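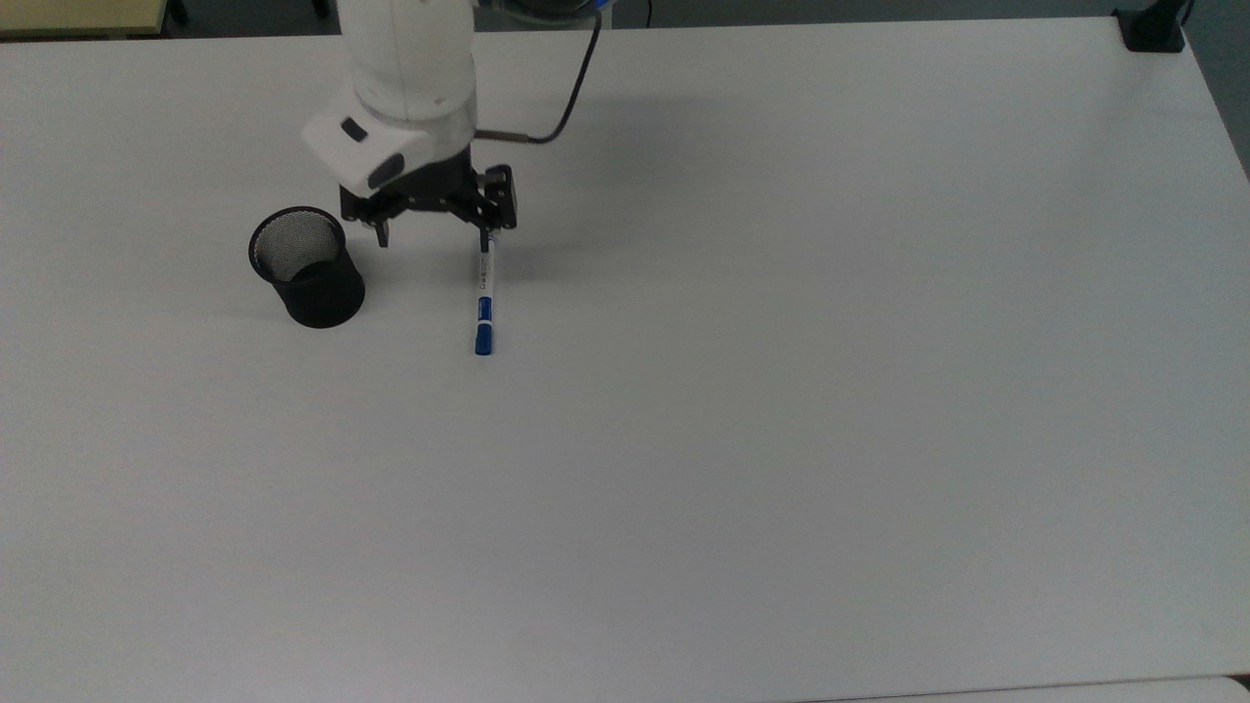 La pinza, con uno de sus dedos junto al extremo del rotulador. A la izquierda, el portalápices de malla.

Humoton publica 1.132 demostraciones para enseñar a un brazo robótico a ordenar un escritorio

La empresa ha grabado seis tareas con operadores humanos al mando del robot. La de guardar un rotulador en un portalápices es la más numerosa, con 277 grabaciones.

Redacción. Domingo 14 de septiembre

Humoton ha abierto el acceso a un conjunto de 1.132 demostraciones grabadas en su taller del edificio Sutcliffe, en las que una persona maneja a distancia un brazo robótico y le hace completar tareas sencillas de escritorio. El material incluye el vídeo de las cámaras, la posición de las articulaciones en cada instante y las órdenes enviadas por el operador. Se puede descargar previa solicitud y su uso queda limitado, por ahora, a la investigación.

Las tareas son seis: guardar un rotulador en un portalápices, apilar dos cuadernos, cerrar un cajón pequeño, mover una taza hasta un posavasos, recoger un clip y pasar una goma de borrar de una bandeja a otra. La primera reúne 277 demostraciones. Según la documentación que acompaña a los datos, se le dedicó más tiempo porque combina un agarre difícil con una colocación precisa, y porque el objeto puede aparecer en casi cualquier postura.

El rotulador es un modelo corriente de pizarra blanca. Al ser cilíndrico rueda con facilidad, y un roce de la pinza basta para cambiarlo de sitio. El operador tiene que acercar los dedos sin tocarlo, cerrarlos sobre el cuerpo, levantarlo, girar la muñeca hasta ponerlo vertical y soltarlo dentro del recipiente. Si el agarre queda demasiado cerca de una punta, el rotulador se inclina al subir y tropieza con el borde.

Mando a distancia o guía con la mano

El equipo ha empleado dos métodos para mostrarle el trabajo al robot. En el primero, el operador se sienta ante un puesto de control y mueve un mando que el brazo reproduce a escala. En el segundo, conocido como guiado cinestésico, agarra el propio brazo por la muñeca y lo lleva por el recorrido mientras los motores ceden y el sistema va registrando las posiciones.

La guía con la mano resulta más rápida de aprender. Una persona sin experiencia consigue una demostración válida en su primera mañana, de acuerdo con las notas de Humoton. Tiene el inconveniente de que el cuerpo y las manos de quien enseña entran en el campo de las cámaras, de modo que el vídeo recoge algo que no estará presente cuando el robot trabaje solo. Para las grabaciones obtenidas así, la empresa repite después el mismo recorrido con el brazo en automático y conserva las imágenes de esa segunda pasada.

Con el mando a distancia ese problema desaparece, aunque el aprendizaje cuesta más. El operador pierde el tacto y tiene que calcular a ojo cuánto ha cerrado la pinza. También se nota el retardo entre el gesto y la respuesta, que en los movimientos cortos obliga a trabajar despacio. La mayor parte de las demostraciones del rotulador se hicieron de esta manera.

El programa que enlaza el mando con el brazo se llama Tidov y lo ha desarrollado la propia Humoton. Filtra el temblor de la mano, limita la velocidad cuando la pinza está cerca de la superficie de la mesa y permite pausar el movimiento con un pedal. La pausa se emplea mucho, sobre todo justo antes de cerrar los dedos, cuando el operador quiere comprobar la alineación en la segunda cámara. 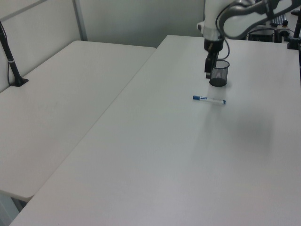

El rotulador, tumbado sobre la mesa, delante del portalápices y de la pinza.

Qué se guarda y qué se descarta

Cada demostración empieza con el brazo en una posición de reposo y termina cuando el operador pulsa un botón. Entre una y otra, alguien recoloca los objetos. Las instrucciones internas piden que el rotulador cambie de sitio y de orientación cada vez, y que el portalápices se mueva también, aunque menos. En las primeras semanas no se hacía así: los objetos volvían casi siempre al mismo punto, y el modelo entrenado con aquellas grabaciones aprendía a ir a ese lugar tanto si el rotulador estaba allí como si no. Ese lote se retiró y no forma parte de lo publicado.

Los intentos fallidos se revisan uno por uno. Se eliminan aquellos en los que la pinza golpea la mesa o en los que se pierde la señal de una cámara. En cambio, se conservan los casos en que el operador falla el primer agarre, retrocede y lo consigue al segundo, con una etiqueta que indica en qué momento se produce la corrección. Los autores de la documentación sostienen que estos ejemplos son útiles para que el robot sepa recuperarse, y recomiendan no quitarlos al entrenar.

Las etiquetas se añadieron a mano. Cada grabación de la tarea del rotulador está dividida en acercamiento, agarre, elevación, giro y suelta, con la marca de tiempo del comienzo de cada fase. En las otras cinco tareas el desglose es más sencillo y algunas solo llevan indicados el inicio y el final.

La colocación de las cámaras también ha dado trabajo. Una vista desde arriba permite juzgar bien la posición del objeto sobre la mesa, pero dice poco sobre la altura de los dedos. Una vista lateral muestra la altura y pierde detalle en el agarre, porque la pinza puede tapar el objeto. El conjunto ofrece las dos vistas sincronizadas y los ficheros de calibración correspondientes. Humoton advierte de que la calibración se rehízo a mitad de la campaña y de que las grabaciones anteriores y posteriores a ese cambio no deben mezclarse sin aplicar la corrección que se incluye.

Interés de un fabricante de muebles

Entre las entidades que han tenido acceso anticipado figura Akutwood, fabricante de mobiliario de oficina, que estudia emplear brazos guiados por demostración en la preparación de bolsas de herrajes. Las piezas cambian con cada modelo de mesa o de armario y las series son cortas, por lo que programar cada secuencia por el procedimiento habitual lleva más tiempo del que compensa. La empresa quiere saber si un empleado de la línea podría enseñar la secuencia nueva al robot al principio del turno.

Las pruebas de Akutwood todavía no han salido del taller y no hay calendario para llevarlas a la planta. El acuerdo entre las dos compañías cubre el préstamo del programa Tidov y la formación de los operadores. No se ha comunicado el importe.

La nota de Humoton no incluye tasas de éxito del robot en funcionamiento autónomo. La empresa indica que los resultados dependen mucho del modelo que se entrene y que prefiere publicar primero los datos, para que otros grupos puedan medir por su cuenta con los mismos objetos. La documentación contiene las medidas del portalápices y del rotulador, el tipo de superficie de la mesa y una hoja con las posiciones iniciales, de forma que el montaje se pueda reproducir en otro laboratorio con un brazo similar.

Sí reconoce varias limitaciones. La iluminación fue la misma en toda la campaña, y un modelo entrenado solo con este material puede fallar cerca de una ventana. La mesa estaba casi siempre despejada, a diferencia de un escritorio de uso diario. Además, los operadores que grabaron la tarea del rotulador tienen maneras distintas de acercarse al objeto. Unos bajan en vertical y otros llegan desde un lado, y mezclar ambos estilos produce a veces trayectorias indecisas. Los ficheros llevan un código de operador anónimo para quien quiera separarlos.

Segunda entrega en diciembre

Humoton prevé ampliar el conjunto en diciembre con objetos nuevos y con más de un objeto sobre la mesa a la vez. En esa fase, el operador tendrá que elegir cuál recoge primero y la elección quedará registrada junto con el movimiento. También se probarán rotuladores sin tapa, más cortos, y recipientes de otros materiales.

El grupo de trabajo ha pedido a quienes descarguen los datos que avisen de los errores que encuentren en las etiquetas. Ya se han corregido varios en la fase de giro, cuyo comienzo no siempre es fácil de fijar, porque algunos operadores empiezan a rotar la muñeca mientras el brazo aún está subiendo. La versión corregida sustituirá a la actual sin cambiar la numeración de las demostraciones.

Las solicitudes de acceso se tramitan mediante el formulario de la web de Humoton, en el apartado de datos. Es necesario indicar el centro de investigación y el uso previsto. Las visitas al taller del edificio Sutcliffe se conceden solo a grupos que ya trabajen con el material, y se reservan desde el mismo formulario.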